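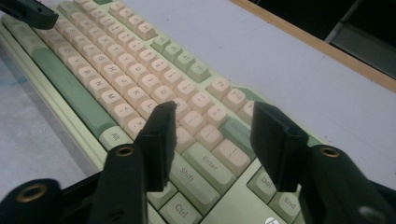 Green and cream, finally finished! (pic heavy on the keyboard, light on the desk)

mokholm_moss
August 1, 2025
Well, it's together. Sage case, cream letters, muted green for Shift, Ctrl, Enter and the rest, and a green spacebar which I keep pressing for no reason at all. I've wanted a keyboard in these colours since April, when Yae Ishida brought hers to the Patwary meet-up and I spent most of the afternoon hovering over it. The case is a Gidanine, second batch, and the caps are the Uka set. I did the stabilisers twice (first go was far too much grease) and I'm so pleased with the sound now - low and a bit soft, like tapping on a book.

Only thing I'm torn on is the top row. I've gone cream, green, cream for the function keys. Keep it, or all cream?

tinpot41
Oh that is lovely. Keep the green group in the top row! It breaks up all that cream and ties in with the spacebar. My own board is grey on grey and I've never felt it so keenly.

halamaral
All cream for me, sorry. There's plenty of green along the bottom already and I think the top row wants to be quiet. Gorgeous though, and white lettering on the green keys was the right choice, I can read that Enter from across the kitchen.
Heloísa Amaral

tinpot41
Quiet is what you get on an office keyboard! Let it have its green bit.

brackenridge_j
Did you lube the switches as well or just the stabs? I have the same case and mine pings like mad on the right-hand side, worst on Enter.

mokholm_moss
Both. It took me two evenings with the radio on and I loved every minute. For the ping, try a strip of thin foam under the plate at that end, and check the screws aren't done up too tight. Mine rang horribly until I backed them off a quarter turn.

brackenridge_j
Quarter turn on all of them, or just the corners?

mokholm_moss
All of them, then test. Go gently.

dull_thud
I'll be the grump. Pretty, but cream caps look grubby by the end of a year. I went back to black after my last set.

halamaral
Mine have had three years and they're fine! Pull them off, bowl of warm water, drop of washing-up liquid, leave them overnight on a tea towel. I do it twice a year and it's a very cheerful job.

dull_thud
Twice a year is twice more than I'm willing to do.

tinpot41
What did the caps come to, if you don't mind saying? I might be tempted.

mokholm_moss
110 with postage, so not cheap, but I sold my old set to help. Green group is staying for now, by the way. I'll try the all-cream row at the weekend and report back.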